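Products Services Newsroom Careers Contact
Home > Newsroom > Press releases

Rukau opens its Fometstead workshop for gripper demonstration day
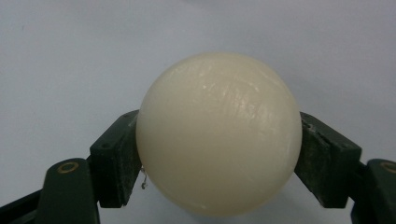 FOMETSTEAD, 05/02/2022 -- Rukau will open its workshop to visitors this month for a full day of live demos built on the Kos hand-held gripper. Free entry. Registration required, places limited to 50 per session.

On the bench: round parts. A smooth ball in an off-white tone, held between two green finger pads, one pressing from each side at about the midline. No flat face to grab, nothing printed on it to line up by. Simple job to look at, and the one visitors ask about most.

"People walk in wanting to see the big cells," said Tiago Pacheco, who runs the demo program at Rukau. "Then they pick up the gripper and try the ball themselves and we can't get them off the bench. Fine by me. I'd rather they ask questions with the thing in their hand."

The pads on show are working pads. Pale scuffs along the contact edges, scratches on the faces, brass-colored rings on the arms below. Rukau staff will talk about pad wear at each session, including when to swap a pad and when to leave it alone. Bring your own wear problems, photos welcome.

What's on

Hand-held gripping, round and odd-shaped parts. Try it yourself, staff on hand.
Recording a grip by hand and using it later to teach a robot arm. Short talk, then demo.
Pad wear clinic. Drop in.
Tour of the Praltum line, small groups, closed shoes please. Tour leaves from the front desk on the hour.

Rukau's last open day drew nearly 300 visitors, and the team logged 1,738 hand-held grips over the day. This year there are 8 benches and longer sessions, after a lot of feedback that the slots were to short.

"We heard it. Everybody wanted more time and less slides," Pacheco said. "So, more bench time. One talk, and I've promised to keep it short."

Schools and colleges can book a group slot in the morning. Trade visitors in the afternoon. Parking behind the building, overflow on the street side. Coffee and sandwiches provided, tell us about allergies when you register.

Press: cameras allowed at all benches, not on the Praltum tour. Interviews with Tiago Pacheco by arangement, please ask ahead of the day.

About Rukau
Rukau designs and builds gripping tools and small automation cells at its workshop in Fometstead. The Kos gripper is made and serviced on site.

Media contact: Rukau press desk, Fometstead

8 shares 0 comments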